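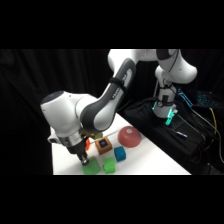 Luminița Bucur wrote in to ask whether the blocks have to go back in any special order, or if she could just sweep the whole lot off the table into the tub at the end of play. Sweep away, Luminița, but please do the red bowl separately, and read step 4 first!

Section 3. Setting out your Darico table set

I've set this up more times than I can remember (kitchen table, porch, once on an ironing board -- don't), so these are the steps as I do them at home.

1. Clear a flat table and wipe it down. I like a white or very pale top, as the colors show up so much better and you won't lose the small pieces.

2. Put the bowl toward the back, upside down. It's the "hill" in most of the starter games, and little kids love hiding things under it.

3. Set the orange square block out with its dark blue side up. I leave a hand's width between it and the bowl so there's room to reach in.

4. Now the greens. There's a small cube and there's the see-through block with the uneven, slightly tapered shape. Pick up the see-through one by its sides and set it down gently. It scratches if you drag it, and I have the scratches to prove it.

5. Add the teal-blue cube last, near the green cube. In dim light those two are easy to mix up, so turn on a lamp if you're playing after supper.

Note: If you're missing a piece, look under the bowl before you write to us. Then send us the number printed inside the tub lid (mine is 522) and we'll find you a match.

Caution: The cubes are small. Keep them away from any child under 3, and off the floor if you walk around barefoot like I do.

For cleaning, use a damp cloth and a drop of dish soap. No dishwasher, please -- my first bowl went through it in March and came out a very sad shape. Let everything dry on a towel before the lid goes on.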